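Visits > Open days > Ulldale repair and reuse hall

I had been meaning to get over to the Ulldale open day for years, and this November I finally managed it, with my sister-in-law driving and a bag of sandwiches between us. We got there a little before ten and the parking lot was already filling up, so we left the car by the old Berisha bakery and walked back along the canal (a nice walk, if you have the shoes for it!).

The hall takes in old office computers from the schools and town offices, fixes what can be fixed and sells them on for very little. Kastriot Trajkovski showed our group around, and he was so patient with us, even with the gentleman who wanted to talk about his printer the whole way. They sent 2,306 machines back out last year, and Kastriot says they had hoped for 2,000.
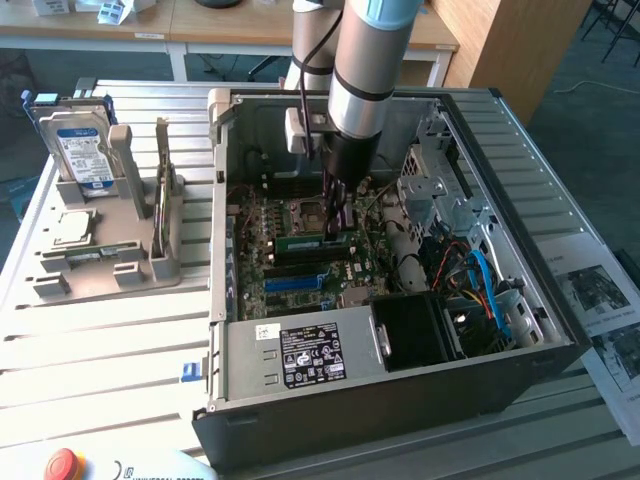 What I liked best was hearing where the computers go. A good number end up at the library in Brarach, where there's a evening class for people writing their first job application, and 136 went to families on the Enura estate before the school year started. My sister-in-law taught out that way for a long time and had a hundred questions, so we fell behind and missed the start of the talk on wiping your old files. We caught the end of it, and I came home with a leaflet I really do intend to read.

Memory is what they're always short of, we learned. People pull it out before they donate, or the machine comes in with so little that it can barely open a web page.
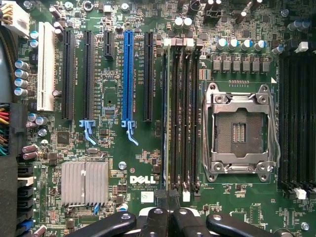 Marit, at the next table over coffee, wondered if they would take laptops too, as she had 2 in a closet and felt guilty every time she got the vacuum out. They do, as long as you bring the charger along. The coffee was good, the plum cake even better, and we stayed until they began stacking the chairs.

7 comments | 12 shares

Ulldale Visits | Contact us | Copyright, all rights reserved | Back to top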